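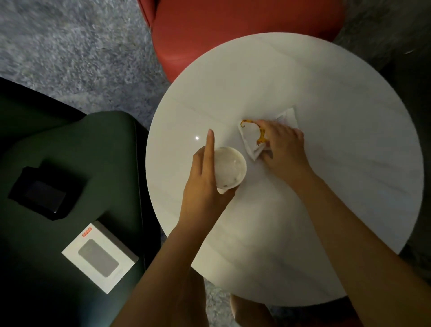
Our last league match of the season was away at Bredis, and we lost it by 8 runs. I've had a few days to get over it, so I'm writing it up while I still remember the order of things.

They won the toss and batted. Jindier opened the bowling from the road end and got the ball to move for his first 4 overs, then it stopped doing anything for anyone. Their number three hit straight and ran hard and got to 100 with a sweep off me, which I'd rather not go into. We dropped him twice. One was mine, at midwicket, a chance I'd expect to take most Saturdays.

Our reply started well. Branislav Hrubý played the way he has all year - nothing fancy, lots of singles behind square, the bad ball put away. He finished the season on 1,026 runs, the most anyone at our club has made since we moved up a division. Boateng stayed with him until the drinks break and then got a good one that kept low.

After that we lost wickets in pairs. I came in at seven with the rate climbing and made a scratchy eleven before I was run out. The call was mine and the throw was direct. I sat with my pads on until the end because I didn't want to miss a ball by going in to change.

We needed 12 from the last over with two wickets left. Flavis hit the first ball through cover for 4 and I thought we had it. He missed the next one and was bowled, and the last pair couldn't get it off the square.

So we finish fourth. In April I would have taken that. We were short of bowlers for most of the summer and I bowled more overs than a part-time off-spinner should.

Indoor nets start in November, Tuesday evenings, same hall as last year. The matting at the far end has been replaced, and the club is paying for the first month. I need new gloves before then, and I want to work on that sweep - both playing it and bowling to it.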